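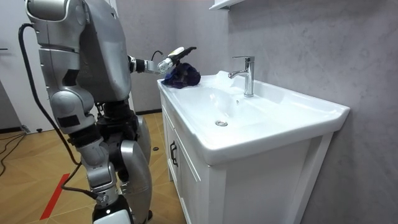

Hard water leaves calcium carbonate on anything it dries on. I have lived with a private well for 14 years and had never measured what came out of it until February, when the second water heater element failed. The first one had lasted less than two years.

The test strip from the hardware store only goes up to 25 grains per gallon and changes color in steps too wide to be useful. I bought a drop titration kit instead. You fill the tube to the line, add the buffer, and count drops until the sample goes from red to blue. Mine took 19 drops at one grain per drop, so 19 grains. I repeated it on three mornings and got the same number each time.

The softener that came with the house is a Vistia single-tank unit with a mechanical timer. It regenerates on a fixed schedule whether the resin needs it or not. The dial was set for every sixth night, and nothing in the manual says what hardness that assumes. At our usage of 144 gallons a day the load is 2,736 grains daily. The tank holds one cubic foot of resin, which at a moderate salt dose gives 24,000 grains or so. That should cover eight days. We were getting hard water by day four.

So the resin was the suspect. I pulled a sample from the top of the tank with a length of tubing. Good beads are amber and spring back when pressed. Mine were dark and broke up between two fingers. Iron does that, and so does age – I have no record of the bed ever being replaced.

Rebedding took a Saturday. Put the unit in bypass, relieve the pressure, unscrew the head, lift the riser tube, and siphon the old beads into buckets. Cover the riser opening before pouring in the gravel and new resin. I used Potex resin, one cubic foot, and ran a slow backwash to clear the fines. 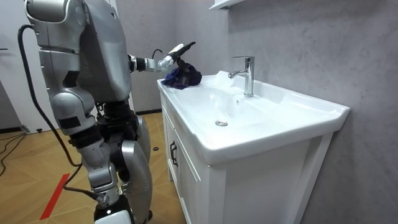
Eyvindsson wrote in after my earlier post on the heater to say that new resin would foul the same way unless the iron was dealt with first, and that a sediment filter does nothing for iron that is still dissolved. Correct on both points. I now add a resin cleaner to the brine well once a month.

Output has tested at zero to one grain every week since. The timer is still set for six nights. A metered head is next on the list, once the price comes down.

Posted in: Home Systems, Water
Share 14 | 3 Comments
Home About Archive Contact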